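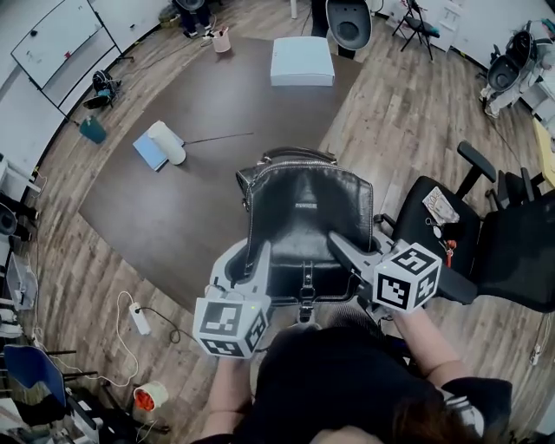 4.2 Getting the gripper pose out of the head view

So, on to the part of the pipeline we rewrote twice. Prilness takes the head camera video and has to answer one question at every step: where is the hand-held gripper, and which way is it pointing? We read that off the two marker cubes (Figure 3). With a cube you usually get more than one face toward the camera at once, and that matters a lot more than I expected when I wrote the first version.

My first version treated each visible tag as its own little pose problem and then averaged. Please don't do this! A single small tag seen nearly head-on has two tilts that explain its corners almost equally well, and the solver happily flips between them. The average of a right answer and a flipped one is a gripper pose that no wrist could hold. Noel Magbanua talked me into throwing all the detected corners from both cubes into one joint solve, with the cube-to-gripper transforms fixed from calibration, and the flips mostly went away.

Figure 3. Head view with the gripper closed around the lower front of a black handbag. The left cube sits lower than the right one, which shows markers on its top and two side faces.

Bags were our favorite stress test. They're floppy, they have straps, and a strap that swings across a tag corner is enough to lose that tag for a while. When fewer than two faces survive, we stop trusting the solve and coast on a constant-velocity filter for up to 7 frames — after that the segment is marked as a gap and the policy never trains on it. We tried longer coasting and the trajectories looked lovely and smooth and were wrong.

We ran all this on 145 handbag episodes. The tracker marked 1,907 gaps, most of them short, and they bunched up around regrasps (which makes sense, your forearms end up all over the place when you turn a bag over). I went through the long ones by hand in September. A good share came from motion blur, so the planner in Section 5 gets a per-frame confidence along with the pose.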